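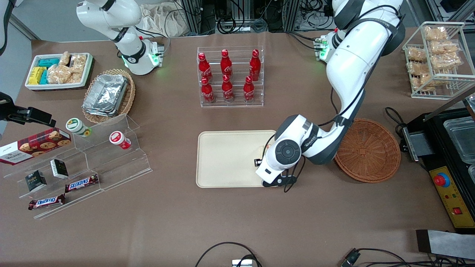
*2 min read · 1 message quoted*

**Re: Snack table layout – what goes where**

Hi all,

Thanks Araceli for getting this started. I've answered under your points and added a few of my own at the end. The photo at the top shows the table with the clear stands on it, so you can check what I'm talking about.

Araceli Cuautle wrote:

> I'd like to settle the snack table before we order again in September. My questions are:
>
> Do the drinks stay at the back or go to one side? Last time people were reaching over the biscuits to get to them.
>
> Are we keeping the wicker basket? I thought it was for bread rolls.
>
> Can we spend more than $300 on stands and trays, or is that the limit?

Drinks at the back, in the middle. The tiered rack takes six bottles of Coke in two rows of three, and the front row sits a bit lower so you can still see the caps and labels behind. I'd leave it at six and top up from the carton under the bench. The reaching problem was from having the biscuits directly in front, and they're now on the left.

The basket is holding the foil containers and I'd like to keep it that way. They slide all over the place if you stack them straight on the table. It sits next to the white snack tray, so people can grab a container and fill it. If someone wants rolls, we can find another basket.

$300 is the limit. The Gakberg quote for a full set of matching stands came to $1,499 and the Dobos one to $1,557, and neither included delivery. I've told both no. The clear ones we have are fine – they only need a wipe with a soft cloth. Please don't use the scourer on them, it leaves marks.

Other things:

1. The white tray at the back left has the bar and teal-blue packets at one end and the clear bags of baked snacks at the other. Please keep the clear bags together on the right half when you refill.
2. The stepped stand down the left side is for boxed and mixed goods. The red Walkers cookie box goes at the far left, leaning, as it's too tall for the steps.
3. The cream tray is for singles. Put them out a few at a time.
4. Fornitz has changed its carton size for napkins to 1,000. I've ordered one carton and it will go in the Tetotov cupboard, bottom shelf.

I still need someone to do the refill at 10.30 am. Araceli has the afternoon one. Reply to the list if you can do it, and say if you need the cupboard key.

Renato Cisternas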